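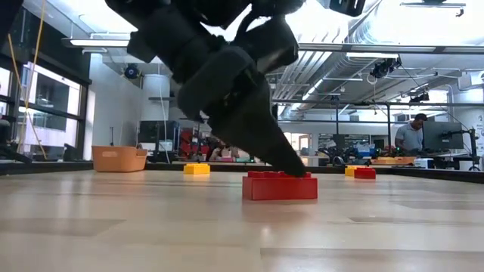
Anyone who still taps a pressure gauge before reading it has been let down by one at some point, a retired boiler fitter told me when I started asking around for this piece, and he tapped the one on his kitchen wall to make the point. It hangs there between the clock and the calendar, connected to nothing. He has owned it since he was an apprentice and thinks it the handsomest thing in the house. I'm inclined to agree with him.

I have been in love with pressure gauges for most of my adult life, and I'm delighted to report that they are having a good spell. The old dial with its curled brass tube is still made in huge numbers, and still works the way it did in Victorian engine rooms: pressure gets into a flattened, bent tube, the tube tries to straighten itself, and a little train of gears turns that tiny movement into the sweep of a needle. No battery, no screen, no menu. You can read one from across a yard in the rain!

But the digital ones have become wonderful too, and over the winter I borrowed three of them to see how they'd get on in ordinary hands. The Zatis is the plainest, a stubby thing with a rubber collar and a display big enough for people who have left their glasses in the van. The Danine is the clever one. It keeps 3904 readings in its memory, stamps each with the time and lets you scroll back through the night to find the exact moment the pressure sagged. The Lobo sits between them on price and has the nicest buttons, with a proper click you can feel through gloves.

I took all three to a small calibration workshop called Drinik, which occupies two rooms above a tile shop and smells pleasantly of light oil. The star of the place is a deadweight tester, and if you have never seen one in use, do try to. A piston floats on a column of oil, you place known weights on top of it, and you give the stack a gentle spin so that nothing sticks. The weights hang there, turning, on liquid. Area and weight give you the pressure, and there is hardly anything in between to go wrong. I could have watched it all afternoon (I very nearly did).

Each gauge was taken up in eight steps and down again in eight, with a pause at every step for things to settle. Going down matters as much as going up. A gauge will often read a touch high on the way back, as though it hadn't quite let go of the previous value, and the gap between the two readings says a lot about how tired the insides are. The Zatis showed almost no gap. The Danine wandered slightly near the top of its range, still well inside what its leaflet promises, and the Lobo did best in the middle, where most people will use it.

Weather came up as well. The room had stood at 1053 millibars, by the workshop's barometer, on one freezing morning in December, and they still talk about it the way anglers talk about pike. For most gauges the outside air doesn't matter, as they measure the difference between the pipe and the room. An absolute gauge counts the air too, and mixing up the two kinds is one of the commonest muddles that comes up those stairs.
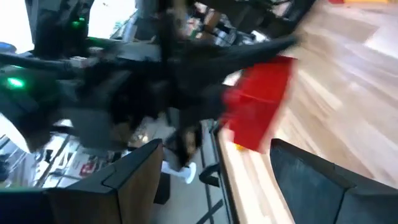 Buy the dial for looking at and the digital for arguing with was the advice from the bench by the window, delivered without looking up from a half-dismantled gauge. I wrote it down at once. A needle shows you movement. If the pump is hunting or a valve is chattering you see the flutter before you have worked out what it means, and numbers flickering on a screen never quite give you that. When somebody wants to know what the pressure was at ten past four, though, you'll be glad of the Danine.

If you are buying your first, choose a range so that your normal pressure falls near the middle of the scale. Check the thread before you leave the shop. Get one filled with glycerine if it's going on anything that shakes, and leave it fitted for 24 hours before you decide it's faulty. And have it checked once a year, preferably by someone with a deadweight tester who'll let you spin the weights.

I've given the Zatis and the Lobo back. The Danine is on my garden pump, quietly filling its memory, and I go out to look at it rather more often than the beans require.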